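Planning the Equipment for a Small Manipulation Laboratory
Student project report, Department of Mechanical Engineering, Jendbridge

1. Background

This report describes how our group planned the purchase of equipment for teaching robots to handle small objects. The work was part of the Pillai project, which is shared between the department and the Wirninport workshop. The project had a budget of 3000 pounds for the first stage, and the money had to be spent before the end of March. My task was to prepare the list of what to buy, to ask for the prices, and to write down the reasons for each choice, so that the next student can continue from the same place.

At the beginning we wanted to buy a small robot arm immediately. The department already has an arm from 2009, but the controller is old and the spare parts are difficult to find. After the first quotations arrived we saw that a new arm would take almost the complete budget, and nothing would be left for grippers, mounts or tables. We therefore decided to begin with hand-held grippers and to postpone the arm to the second stage.

2. Requirements

I collected the requirements by talking with the people who will use the equipment. The most important one was that a gripper can be carried between rooms without a long set-up. The fingers should be replaceable, because the soft tips are the part which wears first. We also asked that the camera on the gripper has a wide view, so that both fingers and the table around them are recorded together.

The last requirement concerned the room. We did not have a separate laboratory for the first stage and had to share an open office. This has an influence on the budget which I did not expect — a shared room is free of charge, but the equipment must be stored every evening, and a lockable cabinet is not cheap.

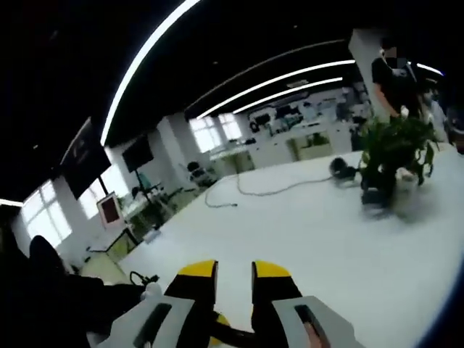 For the table we needed no purchase. A large white table was already in the office, and a light surface is suitable for small dark parts such as clips and cables. I had first planned money for a special work surface, and this amount was moved to spare finger tips.

3. Comparison of the offers

We received offers from two suppliers. The Prollow offer was the cheaper one for each gripper, but it did not include the mounting parts or the delivery. When these were added, the difference became only 93 pounds for the complete order. The second supplier included one set of spare tips and a longer guarantee. On the other hand, the delivery time was over 3 months, and this was too late for us.

I recommended the Prollow offer. My supervisor agreed, with the condition that we keep a reserve for repairs. In my first table I had forgotten the reserve completely, and I had also written the prices without tax. Both mistakes were corrected before the order was sent, but the second one cost us one gripper from the original list.

4. What was not included

Storage for the recordings was left out of the first stage. The Wirninport workshop offered space on its own server until the summer. After this date the project must pay for its own disks, and the cost should be entered in the next budget from the beginning. Training time for new users was also not counted. It is not a purchase, but it takes hours from somebody, and in my opinion it belongs in the plan.

5. Recommendations for the second stage

The arm should be ordered early, as the suppliers answer slowly. Before the order, the group should check if the same finger tips fit on both the arm and the hand-held grippers. I asked Prollow about this and the answer was positive for the newer model only. The adapter for the older model has a separate price, which is written in the appendix together with the two quotations.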